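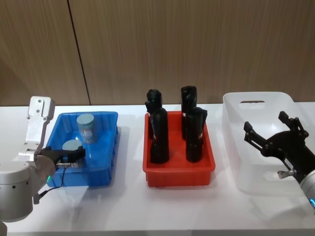

Photo: Ledesma workshop, bench 2, April

Notebook, sorting bench, late morning

I have been meaning to write up the bins properly for a while now, and today I finally have a pot of coffee and a quiet hour, so here goes. Anyone who has come looking for something on bench 2 lately will know the old way of doing things, where every bottle we owned lived in one deep tote under the sink and you fished around until you got the right one (or the wrong one, and then went back in). The shallow bins are so much nicer. I can see what is in them without lifting anything, and I am a little embarrassed that it took me this long to order them.

The colors, for the record, since I keep getting asked. Blue is for the cylinders. Red is for the black bottles, sprayer included. The translucent white one is for whatever is left over once the first two are done, and I would like it to stay that way and not turn into a second junk drawer. They go in a row on the white top with blue at the left, red in the middle and white at the right. I did try red on the left for a day and kept reaching for the wrong thing all afternoon, so blue at the left it is.

The bins are from order line 376 in the supply binder. I like the ribbed sides very much. They give your fingers something to hang on to when you carry one across the room, and the blue one has held up fine so far. The inside of the blue is shiny enough that I notice every fingerprint, but a wipe with a soft cloth takes care of it. Please don't use the green scrubby pad on it! I did that to one of the spare lids and it has looked sad ever since.

Cylinders. The pale blue-grey ones are supposed to stand upright, flat top facing the ceiling, label band facing front if you can manage it. They do like to lean if they get set down too near the rim, and a leaning one takes up the room of two, so stand them toward the back first and work forward. I put a scrap of drawer liner in the bottom of a bin last week to see if that would help with sliding. It did help, but it also bunched up in the corners and made the bin a pain to clean, so I took it out again. If somebody has a thinner liner at home I would gladly try it.

Bottles. Three to the red bin and no more, please. I know a fourth can be wedged in there, I have done it myself, but then the trigger on the sprayer gets pushed against its neighbor and we end up with a puddle. The black bottles look so much alike from across the room that I have started checking labels before I put anything back, even when I am sure. I was sure in March as well, and that was how the Mokell glass cleaner ended up on the oiled shelf. The shelf has mostly recovered. Two more coats, I think, and a warm day to dry it in.

Refills are at the back of the tall cupboard, in the carton marked 1445. I opened a new carton of the Justo concentrate this morning and wrote the date on the flap. The mixing card is taped inside the cupboard door, and I would ask that we all use the card, as my own memory for dilutions is terrible and I suspect I am not alone in that. I also moved the funnels up one shelf so they are next to the refills, where they should have been all along.

While I am on the subject of the room, the wood-grain panels behind the bench have come up beautifully after last month's cleaning. Dry cloth only, following the grain, top to bottom. The dark seam left of center collects dust like you would not believe, and an old soft toothbrush does a lovely job of it. I keep one in the mug with the pencils. It has tape on the handle so that it doesn't wander off to the sink.

The white top is the part I am less happy with. It shows everything, and there is a faint ring near the front that I have been at twice with warm water and dish soap. Going to leave a damp cloth on it over lunch and see. If that does nothing I will try a bit of baking soda paste, gently.

Still to do: new labels for the shelf under the bench (the old ones are peeling, and 23 has lost its number altogether), a second tray for caps, and somebody needs to decide where the 4000 grit paper lives, as I found it in the tea cupboard again this morning.

Added after lunch: the ring is fainter but still there. Starting on the paste.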